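How to Set Up a Shared Supply Order for Your Workshop

If you share a workroom with a few other people, you have probably run out of screws, tape or sandpaper halfway through a job and found that everyone thought somebody else had ordered more. A shared order fixes most of that. Ours at Furnival has run since May and takes very little time each month.

What you need

A clipboard or a spreadsheet, one account with a supplier, and one person who places the order. We use a clipboard by the door.

Step 1: Make the list

Walk through the room and write down everything that gets used up. Leave out tools. Group the items by where they are kept, so that anyone checking stock can go shelf by shelf. Next to each item, write the exact size and the supplier's part number. "Wood screws" will get you the wrong screws.

Step 2: Set a reorder level

For each item, decide the amount at which you buy more. For glue and tape, ours is 3. For the common screws it is 400, which is two boxes. Start with a guess and change it after a month or two.

Step 3: Open the account

Pick one supplier for the bulk of the list, even if a few things cost slightly more there. We order from Misetti and go to Restia for finishes. Put the account in the name of the workshop, and write the account number on the clipboard. Ours ends in 2366, and before we wrote it down Volker Thiele got a call every time.

Step 4: Choose a cutoff

Our list closes on the 23rd. Anything added later waits for the next order. Personal items can go on the same sheet, but mark them with initials and pay for them separately.
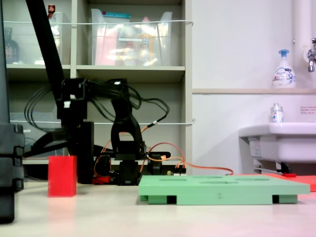 Step 5: Check the delivery

Open the boxes the day they arrive and tick each line against the packing slip. Report shortages right away – most suppliers give you only a few days. Put new stock behind the old, then flatten the boxes.

Step 6: Split the cost

Equal shares work for a small group. If one person uses far more of something, have them buy it themselves. Virgil Stanciu buys his own epoxy and keeps it on a labeled shelf.

Staple the packing slip to the old list and start a clean sheet.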